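About > Our company

Ondell is a linen rental firm for small hotels and guest houses. Inês Magalhães and Hubert Kurek started it with 2 clients and one van. Today we supply 66 properties with sheets, towels and table linen.
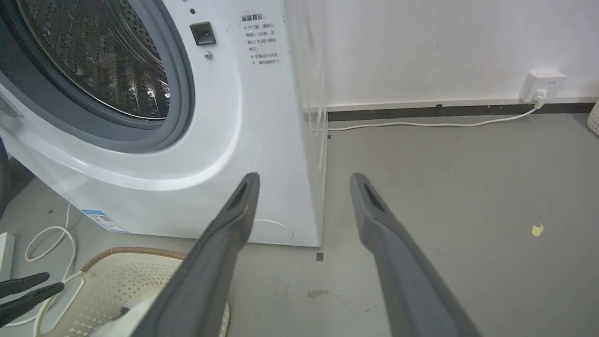
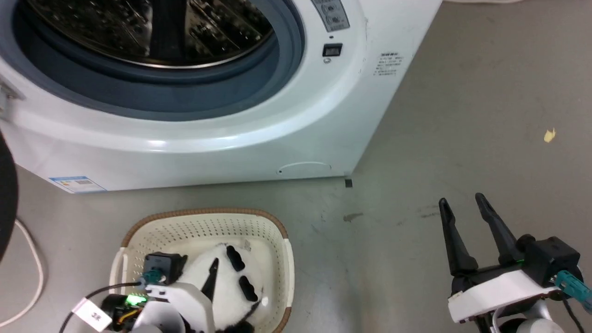

Orders go out every morning except on public holidays. Maja Grabowska plans the routes, and Bianca Ursu looks after accounts and new contracts. There is no minimum term - clients can change their order or stop with a month's notice.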